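Updated in June, after the Clullora by-election, with the bits about rain.

I've now turned my kitchen and garage over to a council campaign three times, twice for Cristóvão Salgado and once for a woman on the other side of the river who didn't get in but should have. We don't have an office. We have my bench, my laminate cutter, my poor old freezer and whatever's in the shed. People keep emailing me the same questions before every local election, so I've put my answers in one place. It doesn't matter who you're campaigning for, the signs still fall over.

Check your own council's rules on sign sizes and dates first. Ours are on the shire website under a heading you'd never guess, and they changed between my first campaign and my second. Ring them if you can't find it. I got a lovely bloke who read the whole thing out to me while I was making a sandwich.

## Yard signs

We had 93 signs last time, all plastic board, all two-sided.

**Stakes.** Hardwood garden stakes, the ones sold for tomatoes, pointed end down. I tried bamboo the first year and spent every evening driving about with a roll of tape. Pine is okay for a fortnight.

**Fixing them.** Cable ties through four holes, two up high and two down low. Make the holes with a leather punch if you've got one, or a hot nail held in pliers (outside, please, it stinks). Leave the ties a bit slack so the board can move in the wind. The first time I did them up tight as a drum and we had a southerly come through, and in the morning there were boards all down Morais Street with the corners torn clean out.

**Getting the stake in.** If the ground's hard, pour a jug of water where you want it the night before, or knock in a star picket first, wriggle it and pull it out. And always put the stake in *before* you attach the sign! I know that sounds silly, but I've watched a grown man belt the top of a sign with a mallet and put a crack right through the candidate's forehead.

**Cleaning.** Warm water with a squirt of dishwashing liquid and a soft cloth. For texta (people draw on them, moustaches mostly, and other things) use a bit of metho on a rag and test a corner. On cheap printing the metho will take the ink off along with the moustache. Eucalyptus oil for sticker gunk.

**Storing them afterwards.** Flat, on two lengths of timber off the concrete, with the ties snipped out. If you lean them against a wall they come out like bananas. Slip newspaper between them if they're going to be there for four years, or the printed faces stick together in summer.

Keep a list of every address. I use an exercise book on a string by the back door, with a column for "went up" and a column for "came down". You have to get them all back in again, and by then you're tired and all your helpers have gone home to their families.

## Folding leaflets at the table

2642 letterboxes in our ward. That's a lot of folding, and the printer wanted extra to do it for us, so we folded.

The back of a dessert spoon makes a better crease than your thumbnail and you can go all night. Fold five sheets together for the first rough fold, then separate them and crease them one by one. Any more than five and the inside ones creep out past the edge.

A dab of glycerine hand cream, rubbed in properly and left for ten minutes, will give your fingers enough grip to pick up single sheets. Or those rubber thimbles from the newsagent, which I love but Cristóvão says make him feel like a bank teller in an old movie.

Bundle by street, rubber band around the middle, street name on a scrap of paper tucked under the band. I do bundles of 40 since that's what fits in the front pocket of my apron. Yes, I wear an apron letterboxing. It's a canvas carpenter's one with two big pockets and it beats any shoulder bag I've tried.

No food on the folding table. We had a curry incident and lost a whole street's worth of transport policy.

### Keeping them dry

This is the June part. Don't trust a cardboard box in a car boot, the damp comes up from underneath. I use lidded tubs from Vellico, the squat ones with clips, and I throw in a handful of dry rice tied up in a stocking. Silica sachets out of shoeboxes do the same job and I save them all year round.

If a bundle gets wet, don't pull it apart. Take the band off, stand it on its edge like a book with the pages fanned, and leave it near (not on!) a heater overnight. Then put it under something heavy for a day. You'll rescue most of a bundle that way, though the gloss ones never come back and you may as well put them in the recycling.

Letterboxes with a soggy bottom, push the leaflet into the slot so it hangs half in. And if it says no junk mail, look up what your rules say about political material and then, in my view, leave that house alone anyway. You might be allowed to. They'll still be cranky with you.

## The laminator

I've got a Tronik laminator, bought second-hand, and it's fussy but it does the job on the little cards we clip to the stall.

- Let it warm up for longer than the light says. I give mine the length of a cup of tea.
- Sealed end in first, always.
- Leave a border of clear plastic all the way round or water gets in at the edge.
- If one jams, switch it off at the wall and let it cool before you go in after it.
- Run a folded bit of plain card through at the end to pick up the glue.

Round the corners off with nail scissors. Sharp laminated corners on a lanyard will have you in the neck all day.

## Feeding a polling booth crew

Polling day starts in the dark and your people will live on lollies if you let them.

My standard is egg and bacon slice, baked the night before in two roasting trays and cut into 48 pieces. It can be eaten with one hand, which is what you want when the other one's full of how-to-votes. Cool it quickly, get it into the fridge as soon as it stops steaming, and take it down in an esky with proper ice bricks. Don't leave it sitting on the card table in the sun all morning. Bring out a few at a time.

For the hot drinks, fill your thermoses with boiling water and leave them for five minutes with the lid on, tip it out, then fill them with the real thing. It'll still be hot at two in the afternoon. Label soup and tea separately. Please. One mouthful of pumpkin when you're expecting English Breakfast is a terrible shock.

Mandarins are the best fruit (no knife, no plate). Bring a bag for the peel. Salted nuts are good too but ask around first about allergies.

Offer some to the other side's people as well. You're standing next to them for ten hours! I've had a very good lemon slice recipe out of a man whose views on rates I can't stand.

## What goes in the booth kit

I pack this in one crate the night before and tape the list inside the lid:

- cable ties and side cutters
- a mallet
- gaffer tape, the good stuff, black
- bulldog clips, more than you'd think
- a brick or two in a pillowcase for holding down the table legs
- sunscreen, and a beanie for the early shift
- pens on strings
- an old towel for wiping down chairs
- a tape measure, for the distance from the entrance

The tape measure has saved us more arguments than anything else in there. Find out beforehand how far back you have to stand at your booths, measure it when you arrive, and put a little chalk mark on the path. Then when somebody comes over puffed up about it you can just point.

Chalk washes off with a watering can, by the way. Paint pen does not, and the school will ring you.

## T-shirts

Wash them inside out in cold water before anyone wears them, with a cup of white vinegar in the rinse. Ours were a very enthusiastic red and the first wash turned my tea towels pink. Don't iron over the print. If you've got to, put a sheet of baking paper on top and press, don't slide.

Buy bigger than you need. In June they go over the top of a jumper, and a medium over a jumper makes everyone look like a sausage.

## Packing it all away

Do it the next morning, win or lose, before you read too many comments online. I put the kettle on and sort the whole lot into tubs on the garage floor. Stakes in one, ties and clips in another, metal things in a third with an oily rag so they don't rust. Scrape the dirt off the stakes with a paint scraper and let them dry out for a week before the lid goes on, otherwise you'll open it up next time to a lovely crop of mould.

Leftover leaflets are good under the mulch if they're the matt kind. The glossy ones I cut up for shopping lists, so I've been writing "milk, onions" on the back of Cristóvão's drainage plan since last winter and I've got enough to see me through to the next one.

If you've got a better way of getting old sticker glue off a car door, send it in. I'm down to my last drop of eucalyptus and there's still a patch on the passenger side.

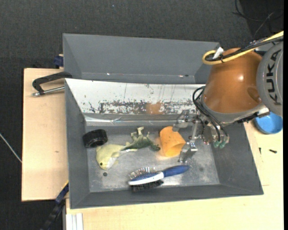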